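Dellemico Work Surfaces: Gallery

Surface finishes from the Cilevau workshop, July. The tops in this set were ordered for the Puvow packing room, where small parts are sorted and bagged. All are matte. Gloss was ruled out at the sample stage due to glare from the overhead lights.

Color is a pale gray with a slight warm cast. It reads cooler where less light reaches it, so compare samples under the lighting in the room where they will be used.

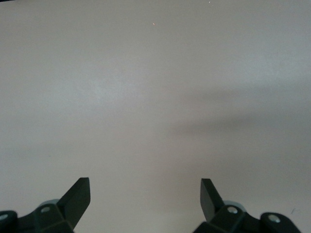 Marks and specks show more readily on a plain top than on a patterned one. Wipe down with a damp cloth at the end of each shift. Do not use scouring pads or wax polish; both leave shiny patches that cannot be removed without refinishing.

Tops are supplied in 2 depths and fixed from below with 4 brackets. Allow 14 days for delivery, longer for orders of over 100. Edge strips are sold separately under the Nyarko name and are matched by batch. Quote the batch code when reordering.

Back to gallery index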